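Hinstead Library extends its study room hours

From November, the study rooms at Hinstead Library will stay open until 9pm on weekday evenings. Whiteboards and marker pens are provided for group work. 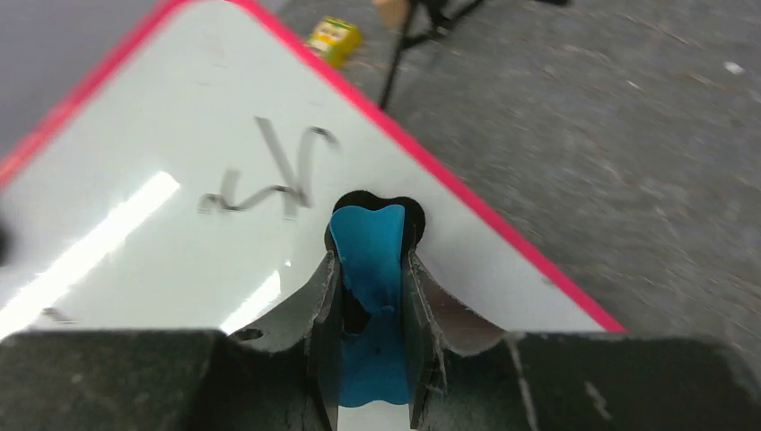 Booking a room

The library has six study rooms, all on the first floor. Rooms may be reserved by any member, for up to two hours at a time, at the enquiry desk or by telephone. Members living in Cincombe and Dronmont may book on the same terms as Hinstead residents.

The longer hours follow a survey carried out in the spring, to which 644 members replied. Evening study space was the most common request — ahead of longer loan periods and more computers.

The Belhaj Room, which seats larger groups, is not part of the new arrangement and will continue to close at 6pm. Groups wishing to use it should apply in writing to the library office.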